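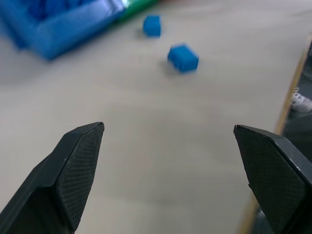
Wrist view, crosshatched pads, fingers open. Two blue ones still on the table.

October, finger pads again. Started a little after 9:30.

I meant to write this up while I was still standing at the table and of course I didn't, so this is from my scribbles plus what Sachiko remembers, and she remembers better than I do. The question for the day was whether we keep the crosshatched fingers on the two-arm setup or go back to the smooth ones from Rowlands that we ran all through the summer. Lụa has been lobbying for the crosshatch for weeks (lovingly, persistently, mostly at lunch) and I have been dragging my feet, mostly out of fondness for the old ones. We know their faults so well by now!

The task is the same color sort as before, so that the numbers line up with the old ones. Toy bricks on the table, three bins in a row, each color into its own bin, operator driving both arms with the Prilteo controller. Sachiko drove the morning and Tươi took over after lunch. I kept the tally and made the tea.

First thing I noticed is how much the texture changes the way the fingers look in the wrist camera. With the smooth pads there was always a bright streak down the inner face, and the exposure would wander after it. The diamond pattern breaks that up and the pads come out nice and crisp. The downside is that the focus now seems to sit on the pads and leave the far side of the table soft, and I'd much prefer it the other way around. Aleksandra thinks we can push the focus out a little without touching the mount. I've left her a note about it, and this is me leaving her another one.

The dust also shows terribly on the black. I wiped the fingers down before lunch and they were speckled again by the time I'd put the cloth away. Doesn't seem to matter to the grip, but if we ever want to do any kind of wear check from the wrist pictures, we'll have to be strict about cleaning first.

Now the numbers, such as they are. 553 picks over the day with the crosshatch, 34 drops. I haven't split the drops by arm yet, Tươi has the sheet. My feeling (only a feeling, please don't quote me to Jeanine) is that nearly all of the drops came from small bricks picked up on a corner, where just the very tip of the pad is touching. Once there's a decent bit of flat face between the fingers the new pads hold on beautifully, and Sachiko could swing the arm to the bins at full speed without that little slither we used to get.
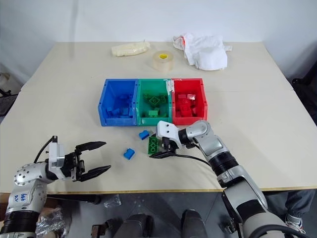 Head camera. Right gripper on a green brick, left one open, bins in the middle.

The studs are still the interesting part. With the smooth pads, we learned to avoid closing on the studs at all, and all of us got into the habit of rolling the wrist to find a plain side. With the crosshatch it's more forgiving, but I think there's a new problem: every so often a stud edge seems to catch in the pattern, and then the brick comes away late when the fingers open over the bin. Six times today by my tally. Twice it hung on long enough that Tươi had to give the arm a shake, and he said a few words to it in Vietnamese that Lụa declined to translate for me.

Standing bricks went better than I expected. When one is up on its side, the right arm can come down from above and take it around the long faces, and there's plenty of pad to work with. The left arm has a harder time of it coming in low and flat, but that's an old complaint and I don't think the fingers will fix it. Tươi would like to raise the base. I'd like to try a different approach angle before anybody gets out the wrenches.

The tape on the divider between green and red is holding fine. Leave it be, please, whoever feels like tidying.

One controller note for Aleksandra. The close force was at the Fivex default all morning, and I only spotted it when I went to copy the settings into the log. It should have been 2000 on the raw scale, same as the summer runs. We corrected it over lunch, so the morning and the afternoon aren't strictly the same test. I was cross with myself about this – it's on the checklist, it's on the checklist in my own handwriting – but Sachiko says she couldn't feel a difference in the driving, and I trust her hands a good deal more than my bookkeeping. Still, keep the two halves apart when you plot them.

Where I've landed for now is that the crosshatch stays on both arms. Lụa may be pleased about it quietly. I've asked Eltby for a quote on a second set with a shallower pattern, in case that helps with the late releases, and the smooth pair is in the drawer under the bench in its own bag.

Still to do: split the drops by arm, wrist camera focus, and one more morning with the force set properly from the start. Jeanine wants to drive that one herself, so somebody show her where the stop button is first.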